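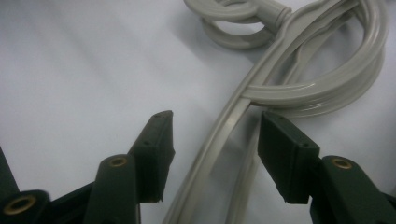

# The Great Laundry Room Sort at Maditgate

Gray rubber, all coiled up on white cloth – our spare gasket has surfaced! Everyone in the building had heard of it and I had started to doubt it existed.

Welcome to the gallery from our November sort. The laundry room at Maditgate serves 18 apartments, and over the years the shelves had filled with things people meant to come back for. So we put down something white to sort on, made a big pot of coffee, and went through the lot. I had so much more fun than I expected to have with a pile of laundry stuff, and I came home wanting to do my own closets (I did one drawer, but still).

The gasket is going in the drawer under the sink, in a zip bag with a label. If you have a front loader at home and you've never run a cloth around inside the door seal, please go try it tonight. Ours gave up two hair ties and a very flat sock. Wipe it, leave the door open a crack after the last load, and that musty smell has much less of a chance.

## Hangers, hangers, hangers

Okay, I love these. I know they're plastic hangers! But look at the shape: long straight rods drawn in toward a rounded tip, a hook on a swivel joint, and then that loop in the middle like something off an old garden gate. The little mushroom-shaped pegs are my favorite part. I use mine for socks and baby hats, and Tươi Võ hangs swimsuit straps over hers, so the suits dry without clip marks.

The dark brown woven basket is just behind. I'd like one like it for my own hallway, so if you know a good basket maker, leave a comment.

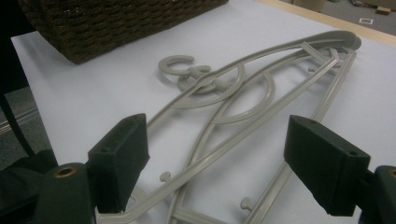
## Two of a kind

They stack so nicely, too. Lay one over the other and the curves line up into one swirly oval, with both hooks curling out at the same end. We tried a few ways of storing the drying hangers and stacking them flat was the clear winner. Hung up together on the rail they catch on each other every single time, and you end up carrying the whole bunch across the room to get one free.

Pale gray is a great color for the job, by the way. My bright red ones at home have faded on one side from the window and look a bit sad now.

If you're borrowing them overnight, put shirts on ordinary hangers and save these for the small stuff. A heavy sweater should dry flat on a towel anyway – it keeps its shoulders that way.

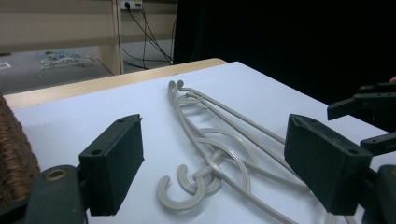 Sumaiya Fakir left a comment to say that she stacks hers the same way, but turns every other one around so the hooks don't all pile up at one end. She gets 12 of them on a shelf that used to hold five or six. I'm going to try it this week!

## A word for the work surface

Smooth, white, and with a light wooden edge running along it. I can't recommend sorting on something pale enough. Loose pegs, safety pins, that one tiny screw from the ironing board – they all show up right away. On my dark kitchen table at home I lose half of them before I've finished my coffee.

It also gives you a good place for the "what on earth is it?" things. Set one down by itself, walk away, and let the next person have a guess. Fidel Riquelme solved three of ours in the time it took the kettle to boil.

Next up is the shelf of half-used detergent boxes, which I'm looking forward to more than I should be. Come by any morning after nine if you'd like to help.
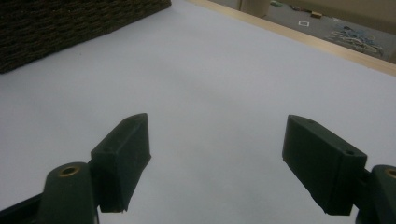 Adoración Lorente replied: We did our laundry room last spring and an old white bedsheet worked fine for us. Iron it first, though, or the small parts roll into the creases. And do you have a spare drying hanger to lend? Mine has lost two pegs and my grandson's socks are now all over the radiator.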